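# The wall behind the shelves

When Sveva Longo took the lease on the back half of a former hardware store in Astow, she had nine weeks to turn it into a working kitchen. The ovens were on order and the benches came second-hand from a school. What she hadn't budgeted for was paint.

"I thought you picked a colour and put it on," she says. "I picked a colour and put it on. Then I took it off again."

The room had been white, or had started that way. Years of stock leaning against the walls had left it scuffed to shoulder height, and the ceiling had been patched by at least three different hands. Longo wanted something quieter. She had grown up with her grandmother's pantry, which was painted a grey that went green in the afternoon, and she went through 14 sample pots looking for it.

The first coat went on in September and dried glossy. Every roller line showed. Lino Bianchini, a plasterer who has worked around Astow most of his life, came to look at a crack near the door and ended up staying for coffee. He told her the gloss was the trouble, and that she should rub it back, skim the worst of it and start over with a flat finish.

She did most of the sanding herself, at night, after her shift at the bakery on Vodow Street. Bianchini did the skimming for $3000, which included two visits to fix the corners.

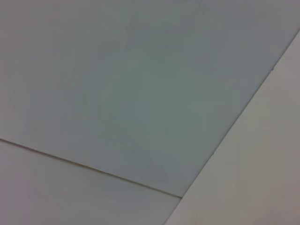 Grey is a hard colour to get right, Bianchini says, mostly on account of what sits next to it. Put it beside a cold white and it looks blue. Put it beside old timber and it looks like mud. He prefers to finish by hand and doesn't mind if the strokes show a little.

"People want it like glass," he says. "Then they hang a calendar on it."

Longo left some of the strokes in. She also gave up on having every surface match. The paint was mixed in two batches at Bortolotti, the trade counter near the rail yard, and she could tell the second from the first before the lid was fully off. By then she was tired of looking at it - and the shelves were due to go up.

Those came from Brunen, a small joinery that makes mostly shop fittings. They hold 351 jars when full, though in the first month she had enough plums and tomatoes put up to fill only the bottom two rows.

She starts at about five in the morning now, before the street gets noisy, and has the first pots on by six. The steam hasn't lifted the paint so far. She wipes the walls down with warm water and a soft cloth at the end of each day, and keeps a litre of the second batch under the sink for touch-ups.

The storeroom is still white. She has bought the sanding discs for it but hasn't opened the packet.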